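Skesteck desk mat, dark grey, large
Reviewed by Theresia Eberhard, 11 October 2023

I don't really believe in mats. The Skesteck people say theirs turns any table into a "sorting station", and a table was a sorting station before they came along, as far as I can tell. Still, I bought one in April and it has stayed down.

The good first. Dried chillies and petals show up well against the dark grey, so you don't lose the little bits, and bowls don't skate about. It lies flat, although mine took 2 days to forget being rolled up.

Now the grumbles. "Wipes clean in seconds" is optimistic. Crumbs cling, and berry juice wants a proper cloth and some warm water. It also covers so much of my table that the lamp has been pushed into the back corner. At 54 francs I expected a neater edge than I got. The Gesside mat my sister has cost less and I can't see what she's missing.

Would I buy it again? In a sale, perhaps.

How it looks with dried bits, berries and a shopping bag on the table:

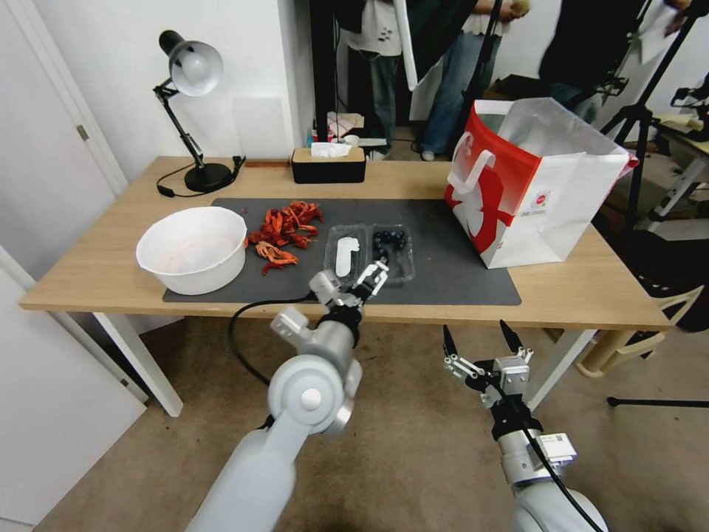

Sizes and care

One size only. Wash by hand, dry flat, keep away from hot pans.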